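31st May

# What to buy around the gripper: a review of our memory-swap bench

If you've been following along since we first started pricing out a robot bench at Plekach, you'll know I went into this whole thing thinking the arm would be the big decision and everything else would be odds and ends. Well, the arm took one meeting! It's the other stuff that has eaten my evenings (and a fair bit of the budget), so I thought I'd write it up properly for anyone at a small repair or refurbishing shop who is about to start filling in the same sort of spreadsheet.

The job we wanted to automate is a dull one. Desktops come in from offices, the case gets opened, the memory comes out and gets checked, and then memory goes back in. We set aside $4,000 for everything apart from the arm, the gripper and the table, and asked for quotes from two places, Prarnby and Derese. Prarnby wanted to sell us a whole cell with a cover over it and was very nice about it, but it was far more than we needed. Derese was happy to sell us pieces, so that's the way we went.

## The gripper: 4 out of 5

We picked a Robotiq two-finger gripper, mostly on the strength of having used one before. I like it very much. It feels solid, the screws on the linkages are easy to get a hex key onto, and our newest starter was happily setting it up by her second morning.

My one grumble is about room, and I wish I'd thought harder about it before we signed. A gripper body is a good deal wider than the part it's going to pick up. When you are down close to a motherboard you've got the socket hardware, the capacitors and the slots all within a short reach of each other, and you have to think about the whole hand, knuckles and all. If you're planning a purchase like this, take a cardboard cutout of the gripper at full size and try it inside your most crowded computer. It costs nothing, and it would have saved me 3 weeks of going back and forth over finger lengths.

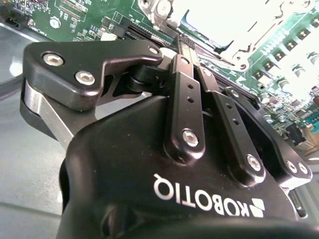 *The gripper over the motherboard, as seen by the wrist camera.*

I'd also put money aside for spare fingers from day one. We didn't, and I ended up asking for more in the middle of a quarter, and that's never a fun email to write.

## The wrist camera: 4 out of 5

A small camera at the gripper was the line I nearly crossed out, and I'm so glad I left it in. The fixed view is lovely for seeing where the arm is over the case, but it can't tell you much about what's going on between the fingers. The close view does take some getting used to, I'll admit, as the gripper itself fills up so much of it. Bright metal on the board can wash out too, so do plan for a decent lamp or a blind if your bench is near a window. I had put down nothing at all for lighting (silly of me), and the blind is going on the June order.

## The fixture plate: 5 out of 5

Now we come to my favorite purchase, and it's a piece of gray plastic. We had the plate 3D-printed to a Donel design with our own changes, and the whole thing, including one reprint, came to $607. It has holders and slotted sockets in a mix of heights, so a part can be set down in a known spot and picked up again from the same spot. Before we had it we were laying memory modules flat on the table and hoping for the best, and I can't tell you how much time went into nudging them straight again.

If you only have money for one extra, please make it this one. Ask for the design files as part of the deal as well. Ours came with them, and when we wanted a different socket we changed the drawing ourselves and only paid for the printing.

A few small gripes: the plate takes up a good share of the table, so measure twice, and remember that the computer has to lie on its side next to it. A full tower is a big thing once it's lying down. I had originally budgeted for a narrower table and changed my mind at the last minute, and I'm very thankful I did. The slotted aluminum top has been worth it too, as we can move things along as our plans change.
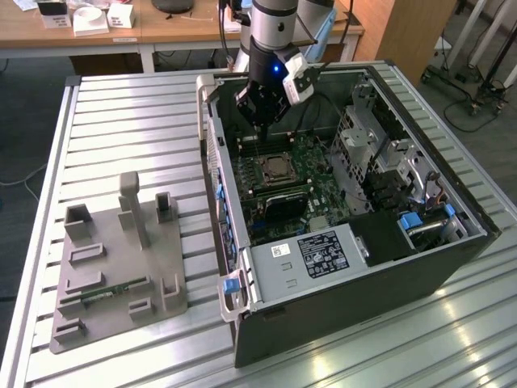 ## What I'd put in the budget next time

- Spare fingers, ordered together with the gripper.
- A blind or a lamp, whichever suits your room.
- One reprint of the fixture plate, because the first version will teach you something.
- A scrap computer or two for practice. Ours came off the recycling shelf, so they were free, but put a line in anyway if you don't have a shelf like that.
- More table than you think.

Overall I'm giving the bench 4 out of 5 and would buy nearly all of it again. We still have a little left in the pot, and I've been asked to look into a second plate for drives, so if you've had one made I'd love to hear what you paid and how long you waited for it.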